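Section 6: Comparing Grippers at the Bathroom Bench

6.1 What this section is for

By now you have mounted the arms, leveled the base and argued with the network cable. This section covers comparing one gripper or finger set against another on the bathroom bench, which is our name for a vanity, a mirror cabinet and a toilet put up against a test wall. It assumes you have finished Section 5 and that your Enurgate controller starts without complaint, or at least with only the complaints listed in Appendix B.

The bathroom bench is harder on grippers than the tabletop bench. Everything in it is white, shiny, curved, or all three. A gripper that looks brilliant with wooden blocks may turn thoughtful when asked to pick up a cloth. Better to learn this here than in front of the people paying for it.

You will need:

The two grippers (or finger sets) you want to compare
The hex keys from the Janby tool roll
One cloth, one sponge, and one small hard object that fits in your palm
A printed score sheet (page 40)
A second person at the stop button

6.2 Setting up the bench

1. Power down both arms and wait for the status light to go dark. The light takes its time.

2. Fit gripper A to the test arm. Tighten the mounting screws in a cross pattern, a little at a time. If one screw refuses to start, back all of them out and begin again. Forcing it will work exactly once.

3. Put the test objects where the score sheet shows them. Leave the ordinary bathroom things where they are. A gripper that only works in a bathroom with nothing in it has a limited career ahead of it.

4. Power up and send both arms to the ready position. Each hand should come to rest clear of the faucet, the countertop and the mirror cabinet.

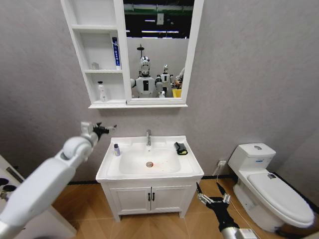
Folasade Garba: I'd put the ready position higher for the longer fingers. With the Graltgate set on, the first move toward the basin takes a shortcut past the faucet, and the planner thinks that's fine right up until it isn't. I add a waypoint above the basin and have had no trouble from it.

We have added that waypoint to the default bench profile. If you are using a profile from an earlier release, put it in by hand under Motion > Waypoints, and give it a name somebody else could understand. "test2_new_FINAL" is taken.

5. Check the head camera view on the controller screen. The whole basin should be in view with the arms at ready. If an arm blocks it, change the arm pose before you touch the head angle. The head angle is shared with every other profile on the machine, and changing it is a quick way to meet your coworkers.

6. Run Bench > Check Reach. The arm visits each corner of the work area and comes back. Keep your hands out until it is home.

CAUTION: The mirror shows the camera a second room with its own robots in it. Object detection will sometimes offer you a target in there. Mask the mirror area in the vision settings before you allow any automatic picks. The arm is quite willing to go and look for itself.

6.3 Cloth test

Cloth is the first test because it separates grippers fastest. Two flat fingers can hold a folded towel nicely and then lose the whole thing on the lift because they caught only the top layer.

1. Fold the cloth twice and lay it in reach of the test arm.

2. Set grip force to 50 percent. Every gripper starts here, whatever the maker's sheet recommends. You are comparing grippers, and the sheets were written by people comparing adjectives.

3. Close on the cloth from above and lift it clear of the basin rim.

4. Hold for 8 seconds. Watch the wrist camera for slip. You want the folds near the fingertips to stay where they are.
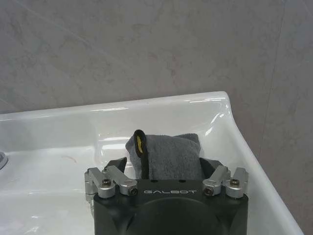
Fig. 6-2. Folded towel held between the two fingers, wrist camera view.

5. Lower the cloth, open fully, and note whether it lets go. Fabric with a long nap likes to stay with the fingers. So do hanging loops, so score a snagged loop as a failed release even if the cloth drops when you shake the arm. You should not be shaking the arm.

6. Repeat until the row on the score sheet is full. Refold the cloth between tries. A cloth that has been squeezed in the same spot all morning is practically trained.

NOTE: If gripper A passes every try at 50 percent, lower the force and run the row again. If it fails every try, check the fingers are on the right way around before you write anything unkind. Obinna Sani has asked us to make this note larger.

6.4 Small hard object in the basin

This one tests two things at once: whether the fingers can meet cleanly on something small, and whether the arm can get to the bottom of a bowl without leaning on the sides. Use the same arm you used for the cloth. The other arm stays open and out of the way.

1. Place the object near the middle of the bowl, a little away from the drain. If it ends up in the drain, you are now testing something else.

2. Choose Slow Approach. This caps the speed and makes the arm stop on light contact.

3. Bring the gripper down with the fingers only as wide as the object needs. Wide-open fingers hit the wall of the bowl before they reach anything useful.
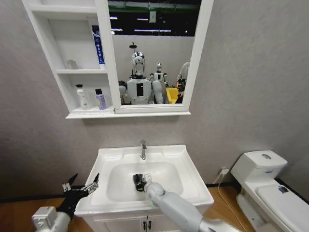
4. Close, wait for the force reading to settle, and lift straight up. Do not drag the object up the slope. It will work often enough to make you think it is a technique.

5. Set the object back down in the bowl and release. A good gripper leaves it more or less where you asked. A poor one flicks it, and you will hear about it from the ceramic.

6. Fill in the row, then swap to gripper B and run 6.3 and 6.4 again from the top. Redo Check Reach after the swap, even if the two grippers are the same length on paper. Paper has let us down before.

CAUTION: Do not run this test with bare metal fingertips. Use the rubber caps. They come in the Bakker spares box, under everything else.

6.5 Reading the score sheet

Each row gives you a pass count and a column for remarks. The pass count is what goes in the report. The remarks are what you will want in July, when someone asks why the cheaper gripper wasn't picked. Write things like "slipped at top of lift" or "left finger late to close." Avoid "weird."

If the two totals are within one pass of each other, call it a tie and run the sponge test in Section 7. A sponge forgives poor aim but punishes too much force, so it usually settles the matter.

Ekaette Ekwueme's team also logs the time for each pick. You can do this under Bench > Timing, but keep it in its own column. A fast gripper that drops the towel has only got to the floor sooner.

6.6 Common problems

Gripper closes but force reads zero. The sensor cable has worked loose at the wrist. Power down, reseat it, and route it on the outside of the clip.

Arm stops above the basin and waits. It has seen a shiny patch on the ceramic and taken it for an obstacle. Dim the lights over the bench or raise the glare limit one step.

Fingers close unevenly. Check the joint screws for play. If one is loose, tighten it and throw out that row of scores, however much you liked them.

Picks land to one side, always the same side. Hand-eye calibration has drifted. Go back to Section 5.3. If you have already run over 40 picks since the last calibration, you were due anyway.

Controller reports "unknown tool" after a swap. It is still waiting for gripper A. Select the new gripper under Tools, confirm the weight, and restart the bench profile.

When you finish for the day, open both grippers, send the arms to park, and hang the cloth up to air.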